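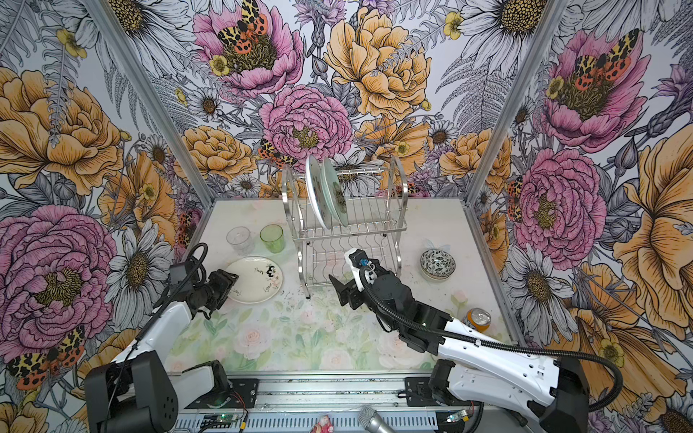 Kitchen and Tableware Gallery

The Ponudville Household Collection looks after everyday kitchen goods given by local residents. This page covers the washing-up corner, which was rearranged in June and may be visited free of charge during normal opening hours.

Wallpaper. The walls carry a closely printed floral paper with pink peonies, golden-orange roses and white daisies. Visitors who look closely will find spotted moths resting on several of the blooms.

Table covering. Pink roses and green leaves on a white ground, in much paler colours than the paper behind.

Dish rack. Chrome wire, in two tiers, with curved side rails. A white plate and a pale green plate are kept upright in the upper tier.

Decorated plate. White, with dark cartoon figures and cursive lettering. Plates of this type are lent to schools for periods of up to 30 days.

Cups. Two in plastic, one clear and one translucent green, placed to the left of the rack.

Small bowl. Ceramic, with a floral pattern in black and white.

Prints of the wallpaper design may be ordered at the front desk in packs of five. Groups of more than 16 are asked to book in advance. This page was last revised on Mon 4 November.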